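**Unit 8 – Packing and labels for small food producers**

Read these notes before the exercise. Bring your own label draft, printed on paper.

## 1. What the container must do

A container protects the food, but it also has to survive the shelf, the bag of the customer and the fridge at home. In our course case, the company Grulleo sells cut fruit in 18 shops. Their first lid opened too easily, and they lost over 5 percent of the packs in transport. The second lid was tight, and older customers complained that they could not open it.

Clear plastic lets the customer see the food. It also lets in the light, so the color of some products fades faster. Brøndum changed to a paper sleeve for this reason – the sales went down a little in November and then came back.

## 2. The label

Write the name of the food first, then the ingredients by weight, the largest first. Allergens must be easy to find. Net weight is printed on the front: "177 g", with a space before the unit.

Do not put the label across the opening edge if the pack is to be closed again.

## 3. Exercise

Compare the Grelus and Prustier packs from the handout of Unit 5. Which one would you choose for a soft cheese? Write half a page and give it to Ngaio Hoani before the next class.

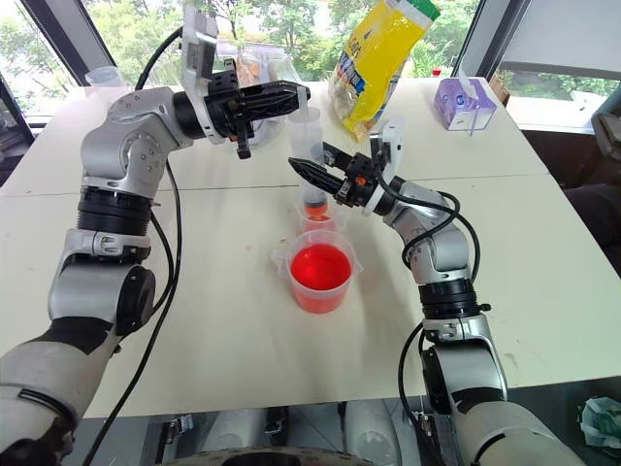
Fig. 1. Clear plastic containers on a white tabletop.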